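Sorting the snack stash today, Tue 28 November. It's been building up since the October trip to Skindham and I'm tired of digging for things.

Rule is simple: candy in one group, everything else in another.

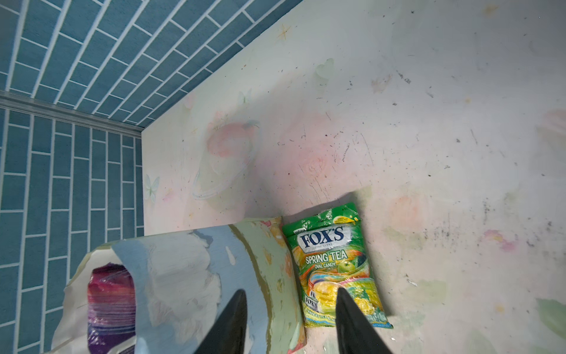

The Aitken store wants 349 for a mixed carton now. It was 300 last time. I'm finishing what we have first.

Keith Ngata asked for the fruit candy. He can have the Fox's Spring Tea bag.

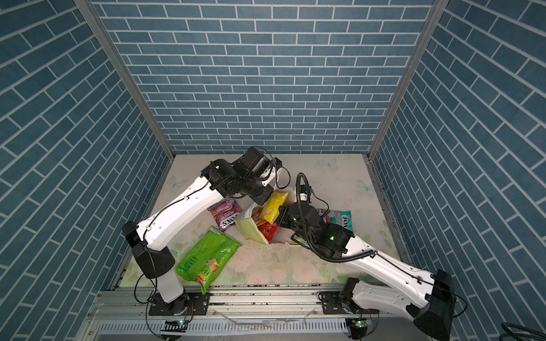
Next job is a proper box with a lid. The pastel one is peeling. I also need to wipe up, there are dark crumbs all over the flower print, mostly in the middle and along the front.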